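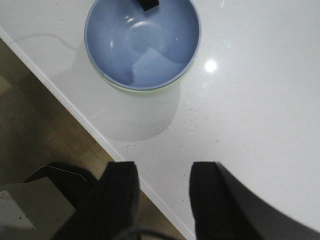
Noeline Kereama asked whether a reading log has to be a chart with stickers, as her two lose interest by Thursday. It doesn't. A plain notebook will do.

Rule each page into three columns: title, pages read, one word about the book. Twelve lines fit on a page.
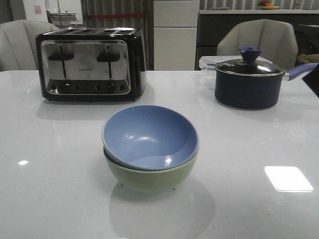

Let the child fill in the last column without help — spelling doesn't matter. Read for 10 minutes at the same time each day, and write the line straight afterwards. Picture books count, and so do repeats.

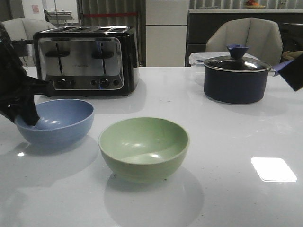 Blue bowl and green bowl on the worktop.

At the end of May, with 31 days filled in, let them pick a favourite to read again.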